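Packing lunch the night before

I went back to bringing my lunch to work in February, after a long stretch of buying it. The place downstairs from my office had raised its prices again, and I was tired of standing in line for a sandwich I could have made at home.

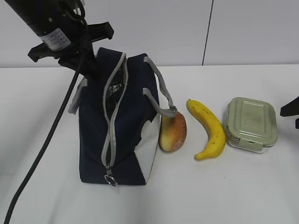 The first thing I learned was that I pack better at night. In the morning I grab whatever is closest and leave. At 9 in the evening I have some patience, and I can see what needs to be used up.

My bag is a navy blue insulated one with gray handles and a long gray zipper down the front. The lining is silver and black, and it wipes clean with a damp cloth and a drop of dish soap. I wipe it when I get home, then leave it unzipped on the counter overnight so it doesn't start to smell. I used to skip that part. One weekend with half a tuna sandwich inside cured me of it.

The food container goes in first, flat on the bottom. Mine has a pale green lid. I have a drawer full of other containers, some of them with no lid at all, and I keep reaching past them for this one. It holds enough rice and chicken for a real lunch, and the shape suits the bag. Round tubs waste the corners, and I end up stuffing napkins in the gaps.

Fruit is the hard part. A banana at the bottom of a bag is brown by noon, so it goes in last, on top, with the curve following the side. I don't mind a few spots on the peel. I buy them a little green and they are usually where I like them by the middle of the week. Anything rounder and heavier goes down beside the container where it can't roll. If it's something juicy, I wrap it in a paper towel, and the paper towel becomes my napkin later.

I tried an ice pack for a while, one of the hard plastic kind from Sorker. It worked, but it took up the space where the fruit should go. There is a fridge at work, and my ride in is only 27 minutes, so now I chill the container overnight and skip the ice. In July I will probably go back to it.

Umut Şimşekoğlu, who sits across from me, brings soup every day in a steel jar and thinks my whole system is too much trouble. He may be right. He also eats the same lentil soup all winter, and I couldn't do that.

As for what goes in the container, I don't plan much. Sunday's leftovers cover two days. After that it's rice or pasta with whatever vegetable is getting soft - peppers, mostly, or the end of a bag of spinach. I keep the sauce in a small jar and pour it on at work. Cold pasta that has been sitting in sauce all night turns to paste.

I did the math on the savings once. It came to 33 dollars in a normal week, after groceries. Some of that goes right back out on better coffee, so I'm not getting rich.

Next I want to find a decent fork to leave in the bag. I have lost three from the kitchen drawer already, and I suspect they are all in the office sink.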